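3.2 Card and wallet sorting materials

Items were chosen to be what people really have in a drawer or coat pocket. Flat cards, a few folded things, nothing bulky. Sorting surface was a bare wooden tabletop throughout, the tray set back from the working edge and at a slight angle (see Figure 3). Bins are told apart by colour and by what's already in them. 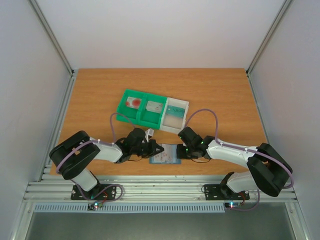
Photo: Vignesh Lobo / Drosa sorting study

Figure 3. Card with light blue border on the tabletop, tray of three bins behind. Two bins green, the right one white or off-white.

Each bin held a sample card as a cue: two red spots on a pale ground, a grey one with a metallic look, and a teal one with dark lettering. We kept the cues to one per bin. In the April pilot at Annamalai we stacked them and the top card hid the rest, so sorters guessed. Full list of 727 items is in the Velex appendix, grouped by colour then by size.

Folded items gave more trouble in coding. A wallet or booklet is flat enough to be filed as a card but has a fold, a front and a back, and raters disagreed on wether it belonged in a bin at all. Marar's rule was adopted: if it opens, it is logged seperately.
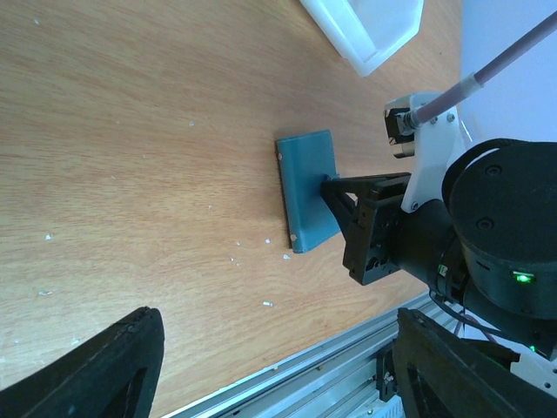
4 min read · more than 600 words in full section

The teal booklet falls under that rule. Smooth cover, leather-like, rounded fold down the left side, fine stitching near the top. Colour alone would of sent it to the teal cue card, and 20 of the raters' first-pass codes did just that. Recoded by Sudheer Marar, checked against the Ferkero scheme. Remaining disagreements are treated in 3.3.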